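Ticket 911
Site: Juncombe, cell 2
Opened by: Oluf Ravn
Category: Safety rules / operating practice
Status: Closed

Reported problem
Arm drops out of manual mode with fault 258 (enable conflict) when a second person picks up a pendant. Happens during jogging. Restarting the controller clears it until the next time.

09:10 Checked the cable runs to both pendants. Plugs seated, no damage found. Fault log shows 258 each time both enable switches were pressed together.

09:40 Asked the shift how they hand over. They don't. Whoever is closest to a pendant uses it. Our Vernora site rule says one person has control and the other pendant stays down on the desk with its stop button clear. The rule was never copied into the Juncombe sheet.

10:25 Frandsen (integrator) confirmed by phone that the fault is intended behavior. Do not mask it in the settings.

11:05 Went over the floor rules with the shift while we were at it. Tape lines on the work surface are zone limits. Hands stay outside the marked zone any time the arm is enabled, including at slow speed. 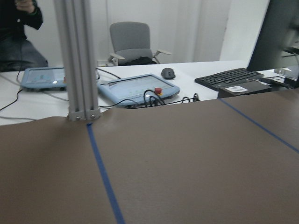 Handover is now spoken: the person giving up control says "yours," lets go of the enable switch and puts the pendant down before the other one is picked up.

13:30 Two handovers run under the new rule, no 258. Sheet updated and sent to Millau so their copy matches. Cables on the desk still need tying back, separate ticket to follow.

Closed, O. Ravn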